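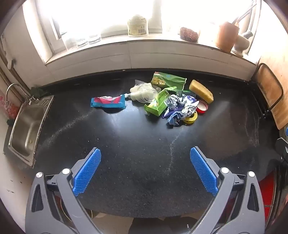
Issue 42, page 19

Hi, I'm Janelle Macaraeg, and I help run the robot club at Laltton School. Our big project this year is called Tagle, and its job is to learn how to clear up a kitchen counter. Sounds easy, right? You do it with your eyes half shut!

But think about what's in a pile of kitchen stuff. A crumpled wrapper has no proper shape. Shiny foil bounces the light around. A sponge squashes when you squeeze it, and a flat packet hardly sticks up at all – so where do you grab it?

Our gripper has two grey arms with a blue pad at each tip. The pads are covered in tiny bumps, a bit like the soles of your sneakers, and bumps are great for hanging on to slippery things. When the arms swing together, the pads pinch. When they swing apart, they let go.

We teach by showing. One of us picks something up, puts it down, and then does it again with something else (yes, it gets silly after a while). Since April we've saved over 4,000 tries, and the computer hunts through them for patterns.

Want a go at home? Tape two erasers to some kitchen tongs and try to lift an empty chip bag. Then try a sponge – which one was harder?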